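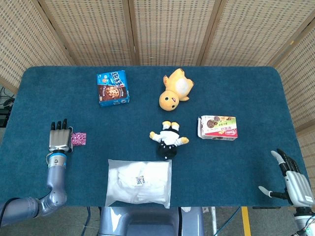 Heltby five-panel folding screen, pale weave
Review by Ifeanyi Abubakar

I bought this screen in March to close off the corner of a room that has to do several jobs. It has been up ever since, mostly standing behind a table, and I have moved it enough times to know its good and bad sides.

The screen has five panels in a pale beige weave with darker brown strips between them. The weave has rows of small rectangular openings, so light comes through. If you want full privacy, look for something solid. With a lamp on behind it after dark, you can make out a person's shape through the panels. During the day it blocks a cluttered background well enough that you stop noticing what's back there.

Setup took me 15 minutes, and most of that was getting the packaging off. There is nothing to assemble. You stand it up, open it, and adjust the angles. It needs a real bend at each joint to stay upright. I tried it nearly straight along a wall and it went over the first time a door slammed. Wrapped around the back and one side of a table, it stays put.

The color is the main reason I kept it. I use a dark teal cloth on the table, a carpet-like one from Volier, and the beige sits well behind it. Bright things show up clearly against the two. A yellow plush chick, a blue cookie box, a pink glittery cube – all of them stand out, and the screen doesn't compete. I had a gray Kanadix screen before this one and everything in front of it looked dull.

Now the complaints. The openings collect dust, and a cloth only pushes it further in. A soft brush attachment on the vacuum works if you go slowly. The hinges were stiff for the first 2 weeks and one of them still squeaks. My panels also had a faint smell out of the box, like a garden shed, and it took several days with the window open to clear.

There is also a small color difference between panels if you look closely. I don't mind it, but I would have liked to see it mentioned on the product page.

I paid 300 for it, delivery included. The Tijani version I looked at cost less, but it had fewer panels and would not have reached around the side of the table. For a low table against a wall, the cheaper one would probably do.

I would buy the Heltby again for this use. I would not put it in a hallway or anywhere with a draft, and I would not count on it as a changing screen.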